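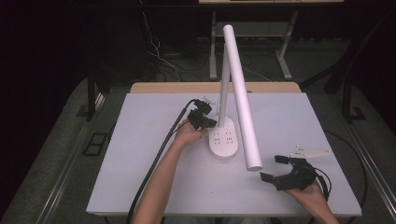
Left hand, right hand, one lamp.

Gilang Kusuma
7/1/20

Thread on keeping the two-handed station at Paquette alive. We call it Kiltamska. The name was on a shipping crate and it stuck.

The station is a table, two Cluvilitz hand grippers, their cables, and a lamp whose base is full of sockets. Of these, the lamp has given me the least trouble. I've apologized to the lamp for what I said when it arrived.

First job of the morning is cables. Each gripper has one coming out of it and both want to be where your elbow is. I give the left one a big lazy loop and let it hang. Pull it tight and neat and you'll feel it tug every time you reach across.

I know this because I spent an afternoon making it tight and neat. Gorgeous work. Zip ties at even spacing. Cut them all off the next day.

Second job is the tracking plates. A plate that has shifted a hair looks exactly like a plate that hasn't. The software knows, but it keeps this to itself until you've recorded all morning.

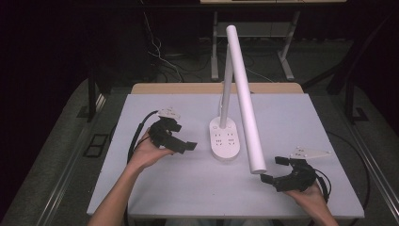

So now I wiggle each plate before I start. If it moves at all, it comes off, the screws get a drop of the blue stuff, and it goes back on. Then recalibrate. Then coffee, because recalibrating takes exactly one coffee.

In September I skipped the wiggle for a week. We threw out 481 recordings. I was allowed to press delete myself, which I thought was a nice touch.

Fingers next. Ours are printed, and printed fingers wear wherever they meet each other. I open the jaws all the way, look at both faces, blow the dust off, then close them slowly and look down the seam. Light coming through at the tips means a new pair.

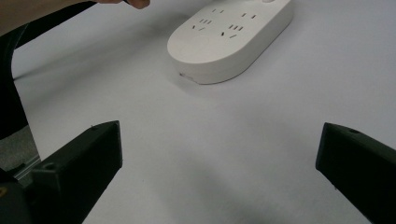
Jaws wide open, power strip on the far side of the gap.

I change the fingers in pairs. A new one against an old one closes crooked, and then you're the person at the table explaining why every grasp leans left.

Print them all from the same spool too. Prusow sent us a different black once. Same label, a touch more bendy. I lost two days to "a touch more bendy."

The linkage. Squeeze the trigger with your eyes shut and feel for grit. Smooth is fine, leave it alone. Gritty means wipe the pivots, a tiny bit of dry lube, work it back and forth, wipe again. If you can see the lube you used too much.

My schedule says to do the pivots every 2000 squeezes. My counter is a tally on masking tape, so let's say some 2000.

Last check before recording: close the jaws and bring the tips up to something solid and light. Push gently. You want to feel the push in your palm and no click. A click is a loose pivot, and it will not get better on its own. I gave one a month to think it over.
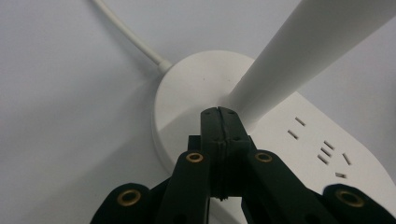 Sugeng Simanjuntak: You skipped the connector. Mine passed every check you list and still dropped out whenever I turned my wrist. Look at the plug end of the cable before you blame the pivots.

Fair. Adding it to the list, between the wiggle and the coffee.

That's the routine. Start to finish it's 29 minutes, or an hour if somebody has borrowed the small hex key.

Comments (4)

benchmouse: It is always the small hex key.

tova_k: Do you swap the trigger springs on a schedule or wait until they go soft?

Gilang Kusuma: Wait until they go soft, then complain, then swap them.

r.oduya: Blue stuff on printed parts? I had some crack on me. Go easy, and keep it on the metal threads.

Questions or corrections: use the contact page | © 2020 Gilang Kusuma | Back to top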